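## 4. Fitting and loading the pull-out drawer

This section covers the Witis worktop drawer, supplied as an open wooden box with runners attached. Read steps 1 to 4 before removing the packing strips.

**Caution:** The runners have exposed metal edges. Hold the box by its front and back walls while handling it.

1. Set the box on a flat, clean surface with the slatted floor facing down.
2. Pull each runner out to its full length and push it back. Travel should be smooth, with no clicking.
3. Check that the fixing screws in the side walls are flush. A raised screw head will catch on the cabinet rail.
4. Wipe the slats with a dry cloth. Do not use oil or wax on the runner side of the walls.

Stone worktops mark easily when hardware is dragged across them – lift the box to turn it. Keep plates, boards and rolling pins clear of the runner side until the drawer is in the cabinet.

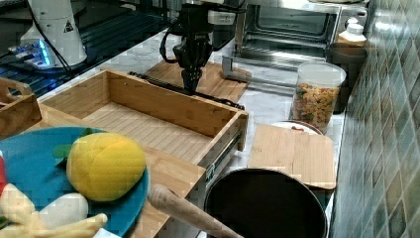 Can the drawer be washed in the sink?

Soaking will swell the slats and may loosen the wall joints, so clean it with a damp cloth and dry it at once.

### 4.1 Inserting the drawer

5. Extend both cabinet rails by 100 mm.
6. Line up the drawer runners with the rails and push evenly with both hands until the stops engage.
7. Open and close the drawer five times. If it pulls to one side, remove it and repeat step 6.

**Note:** Cabinets with an internal width of 617 mm need the spacer set (Prelero type). Wider cabinets are not supported.

### 4.2 Loading

8. Place flat items such as boards and trays at the bottom, lengthways.
9. Lay a rolling pin across the back, against the rear wall, where it cannot roll when the drawer is opened.
10. Keep heavy crockery in a fixed cupboard. Single items over 800 g should not be stored in this drawer.

**Caution:** Do not lean on the open drawer. Damage to the stops caused in this way is not covered.

Replacement runners are ordered in pairs from Trerton. Quote the part number stamped on the cabinet rail – the left and right runners are different.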